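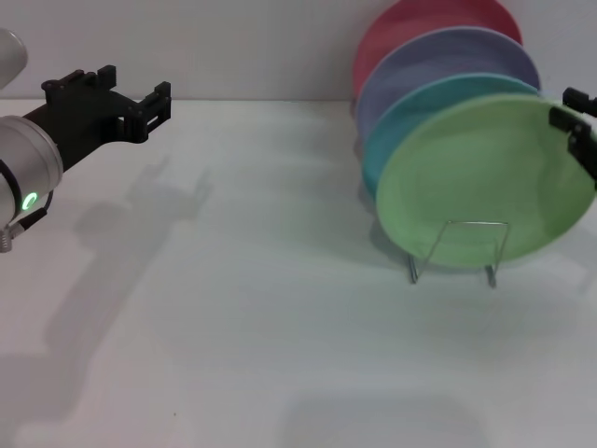

In a former print shop in Bredbridge, a small team has spent the months from January teaching two robot arms to handle kitchen things. The project is called Aguirre. It is paid for partly by Bimport, a company that sells storage systems to canteens, and the group's leader agreed to talk with us between two recording sessions, on the condition that we write about the work and leave out the names.

"People expect that we write rules for the machine," the leader told us. "We used to do this. Now we show it how a person would move the arms, and we save everything: the positions of the joints, the opening of the fingers, and all the camera pictures."

One such recording is called an example. For the plate task the team wants 300 of them, and on the day of our visit it had 100 that were good enough to keep. An operator can make examples for one hour, then must rest. "After that the hands become lazy, and the robot will learn lazy hands," said the leader.

Plates are harder than we had thought. The rim is thin, and the gripper must come to it at a good angle. If the operator waits too long before closing the fingers, the waiting is also learned. For this reason the team throws away any example with a pause longer than 5 seconds, even when the plate arrives safely.

We asked about the wrist cameras, which sit very near to the work. The leader opened a file on the screen and was not embarrassed by it.

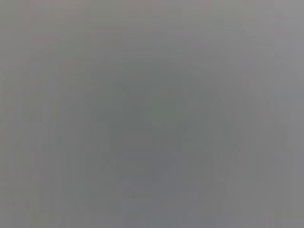
A wrist camera view from the plate task: soft grey tones and no clear outline.

"A new colleague always wants to delete such pictures," the leader said. "I say no. The system will meet them later, so it should meet them in training also." The other cameras give the wider view, and the system learns from all of them together.

The next step is a second table at Prondomden, where 8 operators will take turns. Different people move differently, and the leader hopes for this variety – but also fears it a little. "With two operators I know every habit. With 8, I must look at the recordings much more carefully."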